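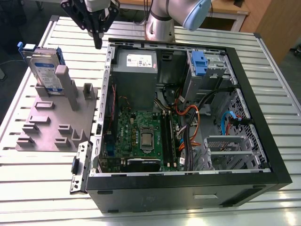 旧电脑应该先打开,再决定

达马万·拉朱(Darmawan Raju)
一月

去年我工作的公司 Stakgate 换了一批台式电脑。旧的机器先放在走廊里,后来放在地下室里,最后来了一辆货车,要把它们整台拉走。司机给我们一张单子,单子上只有一栏要填,就是重量。我签了字,心里不舒服。后来我请他把其中的两台留下,他说可以,反正少两台他也看不出来。

我想说的意见很简单:一台旧的台式电脑,在有人打开它的侧板看过以前,不应该被叫作垃圾。我知道很多人觉得这个意见是老人的意见,或者是喜欢收东西的人的意见。我今年还不算老,家里也很小,收不了东西。所以请允许我慢慢地讲。

先讲打开这件事。很多人用了七年电脑,从来没有看过它的里面。我以前也是这样。我以为里面很复杂,碰一下就会坏,而且一定要有很专业的工具。第一次把机箱放倒在桌上,拿掉侧板的时候,我发现里面有很多空的地方。电源是一个灰色的盒子,自己占一个角。硬盘在自己的架子上。内存条插在槽里,槽的两头有小小的卡扣。从电源出来的线有红的、黄的、橙的、黑的,弯来弯去,看起来很乱,但是每一个插头只适合一个位置,你想插错也不太容易。我学中文的时候,很希望中文的量词也是这样设计的。

我特别喜欢办公用的台式机上那些蓝色的塑料件。硬盘的托架是蓝色的,放开硬盘的那个小扳手也是蓝色的。做这个东西的人在用颜色跟我们说话,意思是:手可以放在这里。这句话不需要翻译,印度尼西亚人看得懂,中国人看得懂,苏格兰人也看得懂。我在好几个品牌的旧机器里见过类似的做法,颜色有时候不同,意思差不多。一个设计师在画图的时候想到了七年以后要换硬盘的那个人,我觉得这是一种礼貌。把这样的机器不打开就压碎,等于别人写了信给你,你没有拆信封。

教我拆电脑的人叫 Beathag MacRitchie。她在 Nernier 开一间小小的修理店,店名叫 Jorkudero,我一直不知道这个名字是什么意思,问过,她说是她喜欢的声音。我带着那两台机器去找她,本来只想问能不能卖掉。她没有回答,给我一把十字螺丝刀,一个装螺丝的碗,然后去接电话了。她的电话打了很久,等她回来的时候,我已经把硬盘拿出来了,内存也拿出来了,还有一个螺丝掉在地上找不到。她说第一天只丢一个螺丝是很好的成绩。

后来我差不多每个月去一次。我学会了先拔掉电源线,再按一下开机键,等一等。学会了先摸一下机箱的金属,再摸电路板。学会了把线拿开以前先给它拍一张照片,因为人的记忆力在装回去的时候会突然变得很差。处理器的金属盖上有一层旧的散热膏,干了以后像牙膏留在杯子上的样子,要用布和酒精慢慢地擦。这些都不难。我的手很笨,我在家里装一个书架也装反过,所以我说不难,请大家相信是真的不难。

现在讲反对的意见。我听过的反对意见主要有三种,我觉得都有一部分道理。

第一种是时间。一个在公司上班的人,他的一个小时很贵,拆一台旧电脑得到的零件很便宜。这个账我也算过。那时候公司有一位同事算给我看,一台旧机器里能用的内存和硬盘,卖掉大约 100 块钱,请一个技术人员来拆、擦、测试,要 700 块钱。他把两个数字写在白板上,画了一条线,就觉得讨论结束了。我的看法是,他的算法只适合把零件卖掉的情况。如果零件留下来自己用,比如楼上还有一台同样的机器坏了电源,那么比较的对象就是买一台新的机器,还有等新机器送来的那些天,还有那个没有电脑用的同事坐在那里喝茶。白板上没有写茶的时间。而且我们并不需要什么都测试。一个电源,装上去能开机,用了一个星期没有问题,对于一台放在仓库里打印标签的电脑来说已经够了。

第二种是数据。这个意见很严肃,我完全同意要小心。硬盘里面有工资表,有客户的地址,也许有人的结婚照片。可是我恰恰觉得,怕数据泄露的人更应该支持先打开。整台机器放上货车的时候,硬盘还在里面,谁也不知道它去哪里。打开机箱,按住蓝色的托架,把硬盘抽出来,放在自己的桌子上,这时候你才真正知道它在哪里。你可以擦除它,可以打孔,可以锁在柜子里。有的公司在合同里写“保证销毁”,我不是说他们骗人。我的意思是,一张纸和一块拿在手里的硬盘,让我晚上睡得好的是后面那个。

第三种意见说旧机器耗电,又慢,留着它们对环境不一定好。这个我想了比较久。如果一台旧机器每天从早到晚开着,做很重的工作,也许真的应该换。但是“这台机器不值得继续用”和“机器里面所有的东西都不值得继续用”是两句不同的话,在会议上经常被当成一句话。机箱本身是铁皮,铁皮不会变慢。电源线不会变慢。那些数据线,浅蓝的也好,红的也好,插头没有坏就还是好的。一张旧的显卡做不了游戏,可是接一个屏幕让孩子写作业,它做得到。我不要求每一台都救活。我只要求有一个人看过,然后他说:这个留,这个走。

说到孩子,我想讲一件小事。Popescu 路的社区中心有一次借给我们一个下午,让附近的人带旧电脑来拆。来的人有父母,有学生,还有一位老先生,带来的是收音机,我们也让他坐下了。有一个女孩,我想是十岁左右,她看到主板以后问我,这个是不是一个城市。我说不是。过了一会儿我看了看,那些小的电容排在一起,有高有低,中间一块方方的金属,旁边是一条一条黑色的长槽,我觉得她说得比我好。后来她问得更多:哪里是记东西的地方,哪里是想东西的地方,为什么风扇要对着这里吹。有一些问题我不会回答,只好去查手机,她就在旁边等,很有耐心,也有一点失望。

我在学校里学过计算机课。那时候老师在黑板上画方块,一个方块写“存储”,一个方块写“处理”,中间画箭头。我考试考得不错,可是我不懂。一直到我把内存条从槽里拔出来,听见卡扣“嗒”的一声,方块才变成了东西。一所学校花钱买漂亮的教学模型,同时把机房里淘汰的机器整车送走,我每次听到都觉得很可惜。最好的模型已经付过钱了,就在那辆车上。

我也要承认一个跟我的意见不太配合的事实。我写这篇文章用的是一台笔记本电脑,它很薄,很轻,后面的螺丝是一种我没有工具的形状,内存是焊在板上的。买的时候我知道这一点,还是买了,因为我每天坐公共汽车,我的肩膀不好。所以我没有资格教训任何人。台式机和笔记本是两种生活,我两种都过。不过正因为这样,我觉得办公室里那些不用上公共汽车的电脑,没有必要也做得跟我的一样难打开。近几年我看到有的单位换成很小的、密封的盒子,贴在屏幕后面,桌子上确实干净了。采购的人很满意那张干净的桌子。以后坏了一个零件,要换的是整个盒子。这件事在买的那天没有人问,我希望有人问一问。

那么应该怎么做?我没有很大的计划。在我们公司,我后来提了一个很小的建议:地下室里放一张结实的桌子,一盏亮的灯,几把螺丝刀,一个架子,可以把拆下来的硬盘竖着放好,不要叠在一起。要走的机器先在这张桌子上躺一下。懂一点的人打开来看,硬盘一定拿出来,其他的看情况,拿下来的东西写一张小纸条贴上去,写清楚是从哪一台来的,当时是好是坏。这个建议在会议上讲了很短的时间。大家没有反对,也没有很高兴。桌子是从会议室淘汰的,灯是我从家里带来的。

到现在为止,这张桌子用得不算多。有的月份一台也没有,有的月份机器在旁边排队,我下班以后去拆,太太打电话来问我是不是还要吃饭。行政部的人有时候嫌那里乱。他们说得对,拆开的电脑很难看,线像面条一样,灰很多,风扇里面的灰尤其多,要戴口罩。我试过在拆完以后把每一台的线都扎好再放上架子,坚持了一个月,后来只扎一半。

我写文章的时候常常查“报废”这个词。字典上说,是因为不能继续使用或者不合格而作废。我注意到这里有一个“因为”,前面的那个原因是要有人去看的。在很多单位里,报废是一个日期,写在表格里,机器买来的那一天就已经决定了。日期到了,好的和坏的一起走。我理解财务需要日期。可是日期到了以后,可以多做一步,这一步只要一把螺丝刀和半个小时,做得熟的人用不了半个小时。Beathag 可以一边打电话一边拆完一台,我还不行。

留下来的那两台,一台的主板坏了,我把它的内存给了另外一台,硬盘换过,装了一个免费的系统。现在它在社区中心的前台,用来登记谁借了哪一间房间。开机有一点慢,大家等它的时候会聊天。那个丢了的螺丝一直没有找到,侧板的那个角按下去有一点响。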